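八月的那几次课讲得太快，有同学课后来找我，说笔记记到一半就跟不上了，所以我把第三讲的内容重新整理成这份讲义，顺便把课堂上随口说的一些话也写进来。啰嗦的地方请大家多包涵，赶时间的同学可以直接跳到"本周作业"。

## 第三讲　腕部视角与接近动作

### 先接着上一讲说几句

上一讲我们把 Fluna 仿真环境装好了，也让机械臂在空场景里走了几条轨迹。大多数组都顺利跑通，还没跑通的两个组，请先检查配置文件里的单位：Fluna 里长度一律用米，而 Bustach 导出的模型默认是毫米，直接导入的话，一张台子会变得比整栋教学楼还大，机械臂站在旁边像一粒芝麻。这个错我自己当年也犯过，找了整整一个晚上，所以千万别觉得不好意思。

这一讲要解决的问题，说起来很朴素：手已经大致到了台子附近，接下来怎么靠过去？

我们把整个抓取任务分成"粗定位"和"接近"两段。粗定位靠的是固定相机和事先知道的场景坐标，允许有几厘米的误差；接近段则主要依靠装在手腕上的相机，因为它跟着手一起走，离目标越近，看得就越细。代价也很明显，视野窄，手稍微一转，刚才还看得见的东西就没了。所以写程序的时候，请大家始终记得给"看不见"留一条出路，不要默认每一帧都能找到目标。

### 选参照：平面、棱和角
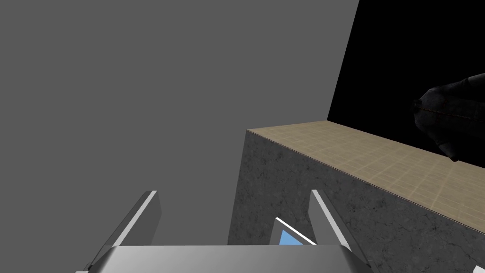
接近段的第一件事是选参照。初学的同学往往一上来就想识别物体，可手还没到位的时候，目标物体常常根本不在视野里，这时候更可靠的参照是台子本身的几何：一个平面、几条棱、一个角。就拿上面这一帧来说，台面是沙色的，带着细密的格线，侧面是深灰的石纹，两种纹理在一条稍浅的边线处相接，用很普通的边缘检测就有机会把这条棱提出来；再看左指，它正指向台面与侧面相接的那个角，角点在两条棱的交汇处，用来校正手的水平位置再合适不过。反过来，左边那一大片均匀的灰色没有任何纹理，特征点算法在那里基本抓不到东西，请不要把参照选在那种区域里，我见过有人对着一片纯灰调了三天参数。

还要提醒一点，手指自己也在视野里，而且边缘又直又亮，对边缘检测来说简直是最显眼的直线。处理办法是做一张"自身遮罩"，把手掌和手指占据的像素先去掉，再去找棱。注意手指张开和合拢时位置不同，遮罩要跟着开合量走，偷懒只做一张，后面一定会吃亏。

### 接近动作的写法

我建议大家按下面的顺序来写，每写完一步就单独跑一跑，别攒到最后一起调：

1. 手指张开，停在粗定位给出的位置，先不动。
2. 读取一帧腕部画面，套上自身遮罩。
3. 提取台面的棱，估计棱的方向和手掌朝向之间的夹角。
4. 只转不走，把夹角调到 5 度以内。
5. 沿接近方向小步前进，每走一步重新估计一次。
6. 连续若干帧找不到棱，就退回上一个位置，回到第 2 步。

第 4 步为什么要"只转不走"呢？课上 Ruba Mahasneh 同学问得很好：边走边转不是更快吗？确实更快，熟练以后完全可以合在一起做。可是刚开始调试的时候，两个量同时在变，出了问题你很难判断是转错了还是走错了。先慢一点，把每个量都看清楚，后面省下来的时间远比这里花掉的多。

另外，双臂任务里还有一位"邻居"要考虑，就是另一条手臂。它的末端完全可能伸到台面上方来，挡住远处的那条棱，也可能挡住你的去路。规划路径时请把它当作会移动的障碍物，位置从关节状态里读，不要靠画面猜。

### 关于随机化

期末验收时，我会换掉台面和侧面的纹理，光照也会变。只在一种纹理上调好的程序，到时候多半要闹笑话。Wickramasinghe 这个场景包里自带 49 种表面材质，大家训练和测试时请轮换着用。用学习方法的组，每组采集 3,000 帧就够了，再多磁盘也放不下；用传统方法的组不必采那么多，跑够 100 次接近，把失败的几次认真看一遍，收获可能更大。

### 本周作业

- 完成自身遮罩，提交手指全开、半开、合拢三种状态下的结果。
- 实现上面第 1 到第 4 步，第 5、6 步下周再交，想提前做的我当然非常欢迎！
- 写一小段文字，说说你们组选了什么参照，为什么选它，什么时候它会失效。不用写得很正式，像聊天一样写就好，我是真的会一份一份看的。

代码统一传到 Inodeo 的课程目录里，文件夹用组名命名，不要再叫"最终版""最终版2"了。机房晚上九点关门，仿真跑得久的组请提前开始。下一讲讲接触之后的力控制，先把教材里关于阻抗的那一节翻一翻，看不懂没关系，带着问题来就行。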